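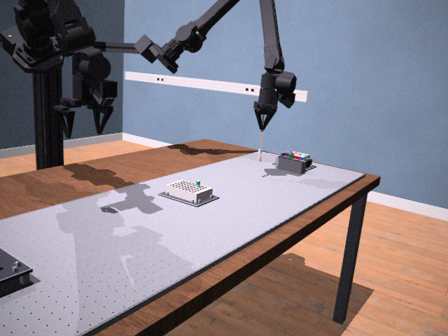 Rindeck to Move Table Linen Production Under One Roof in Kasprzak Mill

FOR IMMEDIATE RELEASE

RODINE, Feb 11, 2022 – Rindeck, a maker of table linens and kitchen textiles, will bring its cutting, hemming and finishing work together at the former Kasprzak mill on the east side of Rodine. The company signed a long-term lease on the building last month and will begin moving equipment in the spring.

Rindeck now works out of two rented buildings on opposite sides of town. Fabric is cut at the Skukley Road site, trucked to the older building near the rail yard for sewing and washing, and trucked back for packing. Under the new arrangement, cloth will come in at the north dock, pass through each department on the ground floor and leave from the south dock.

"We have been loading the same cloth onto the same truck for years," said Bernadette Pruitt, president of Rindeck. "A tablecloth that takes a few minutes to hem can spend the better part of a week waiting for its next ride. Moving into Kasprzak takes care of that."

The company employs 80 people at its two current sites. All of them have been offered jobs at the mill at their present rate of pay, and seniority will carry over. Rindeck expects to hire 12 more employees once the sewing floor is running, mostly machine operators and hand finishers. Previous sewing experience is helpful for these positions but not required. New operators will train for their first weeks on napkins and dish towels before going on to larger pieces.

The Kasprzak mill was built as a spinning mill and was later divided up for storage. The brick shell and the maple floors on the upper level are in good condition. The roof over the west bay has been replaced by the building's owner, and work on the electrical service is under way. Rindeck will pay for new lighting over the cutting tables, a water softening system for the wash room and a freight elevator repair.

The tall windows along the south wall, which had been boarded over, will be reopened. Inspection tables will be placed along that wall, where employees check finished goods for pulled threads, uneven hems and shade differences between bolts. Shade matching is now done under tube lighting at the rail yard building, and pieces that look alike there do not always look alike in a dining room.

The move will take place in stages so that orders can continue to ship. Packing and shipping will go first, followed by cutting. Sewing will move one line at a time, and the wash room will move last because its plumbing has to be inspected before use. Customers may see slightly longer lead times on custom sizes during the change. Orders for stock sizes will be filled from inventory that the company has been building up through the winter.

Rindeck's current catalog lists 272 items, including tablecloths, runners, placemats, napkins, aprons and dish towels. About half of its business comes from restaurants, inns and banquet halls. The rest is sold through independent kitchen and home stores. No items are being dropped on account of the move, and prices for the spring season will stay as printed.

The additional space will allow the company to bring back round tablecloths in the largest diameters. Those were discontinued when the cutting department moved to Skukley Road, where the tables are too narrow to lay out the cloth without folding it. Round cloths will be offered first in plain white and natural, with colors to be added as demand allows.

"Banquet customers ask for the big rounds every season, and we have had to send them somewhere else," Pruitt said. "We kept the patterns. What we needed was the table."

The company will also open a small seconds shop in the former mill office, next to the visitor parking lot. The shop will carry discontinued colors, short runs and pieces with minor flaws, marked at the spot where the flaw is. Remnants will be sold by the pound. Store hours will be announced before opening.

Both current buildings are leased. Rindeck will give up the rail yard building when the wash room has moved. The Skukley Road lease runs somewhat longer, and the company plans to use the space for raw fabric storage until it ends.

Traffic to the mill will use the north gate. Rindeck has agreed with the building's owner that trucks will not be loaded overnight, and drivers will be directed away from the residential streets south of the property. Neighbors with questions about construction work or deliveries may contact the company's main office.

Employees were told of the plan at meetings held at both sites earlier this week. A walk through the mill will be offered to staff and their families before the first department moves. Bus riders will be able to use the stop at the corner of the mill property, and bicycle parking will be added beside the employee entrance.

Applications for the new positions will be accepted beginning in late February. Forms are available at the front desk of the Skukley Road building during business hours, and completed forms can be left there or mailed. Applicants for sewing positions will be asked to complete a short hemming test on a straight-stitch machine. Shifts will run on weekdays, with a first shift starting in the early morning and a shorter second shift in the afternoon.

About Rindeck

Rindeck makes table linens and kitchen textiles in cotton, linen and blended fabrics. Its products are cut and sewn in Rodine and sold to restaurants, hotels and retail stores. The company also offers custom sizing, hemming of customer-supplied cloth and repair of its own products.

Media Contact

Bernadette Pruitt
President, Rindeck
Skukley Road, Rodine

Interviews and visits to the mill can be arranged through the main office. Visitors to the construction areas must wear closed shoes and sign in at the north gate.

###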